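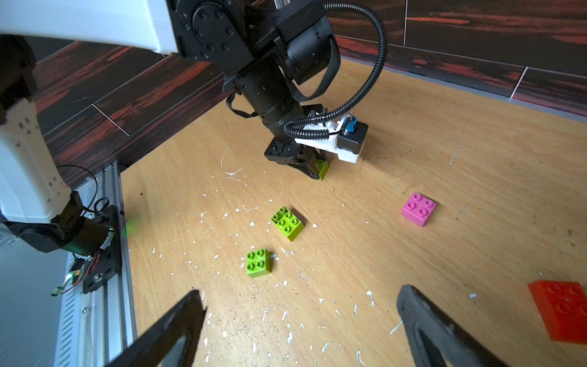
How to Roll an Old 401(k) Into an IRA Without Getting a Tax Surprise

Oct 6, 2021

If you've changed jobs a few times, chances are good you've left a retirement account behind somewhere. I did it myself — I worked for a packaging company called Claeys back in 2000, put a little away from every paycheck, and then forgot all about it until a statement followed me through two changes of address. It was a pleasant surprise, but it also meant I had to learn how to move the thing, and I made enough wrong turns (and enough phone calls!) that I thought I'd write the steps down for anyone in the same boat.

Step 1. Find out what you have

Dig out your latest statement, or call the human resources office at your old employer and ask which company looks after the plan now. Plans get handed from one firm to another over the years. Mine had gone to an outfit called Ziltel, and it took me 40 minutes on hold to get that far, so put the kettle on first. Ask for the current balance, whether the money is pre-tax or Roth or a bit of each, and whether there's a fee for closing the account.

Step 2. Open the IRA first

You want the new account ready and waiting before you ask for a penny to be moved. Pre-tax money normally goes to a traditional IRA, and Roth money goes to a Roth IRA. If you have both kinds, you'll need one of each. I opened mine at Kanus, mostly on account of their having a branch I could walk into, but any place with low fees and a phone number that gets answered will do nicely.

Step 3. Ask for a direct rollover

Please use those exact words, "direct rollover," when you call. With a direct rollover the check is made out to your new IRA provider for your benefit, and no tax is held back. If the check is made out to you personally, the plan generally has to withhold a fifth of the taxable amount, and you have 60 days to put the whole sum into an IRA, including the part you never received. People get caught by this every year, and it's a miserable thing to find out in January when the tax forms start landing in the mailbox.

Step 4. Check that it arrived, then invest it

Rolled-over money usually lands as plain cash and sits there until you choose something for it. Mine sat for 3 weeks before I noticed. Log in, pick your funds, and save the confirmation page with your tax papers. You'll get a Form 1099-R from the old plan, and the rollover does go on your return even when you don't owe anything on it.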